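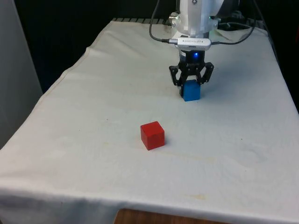

About Dider

Dider writes planning and control software for tabletop manipulation. The company was founded by Eilif Halvorsen and works from two rooms in the Lapiņa building. We do not build arms or grippers. Customers bring their own hardware and run our code on it.

What we make

Promex is the motion planner. It takes a target pose for the gripper, checks the path against the current model of the table, and returns a timed trajectory. If no valid path exists, it returns the constraint that failed.

Simen is the perception package. It reads a wrist camera and reports the position and orientation of each known object, with an uncertainty value attached. Promex uses that value to set the approach distance.

How we test

Most of our regression tests use plain colored cubes on a cloth-covered table. One cube is grasped while another stays in the workspace as an obstacle or as the next target. Cloth wrinkles shift the apparent height of the surface, and the height estimator has to handle that without a new calibration.

The current suite has 1,730 recorded grasps, of which 289 are kept as hard cases. Every release is replayed against the full set before it goes to the arm. The present release is dated September 3, 2024. The next one is planned for October and adds logging of gripper width during the close phase.

Documentation and release notes are sent with each license.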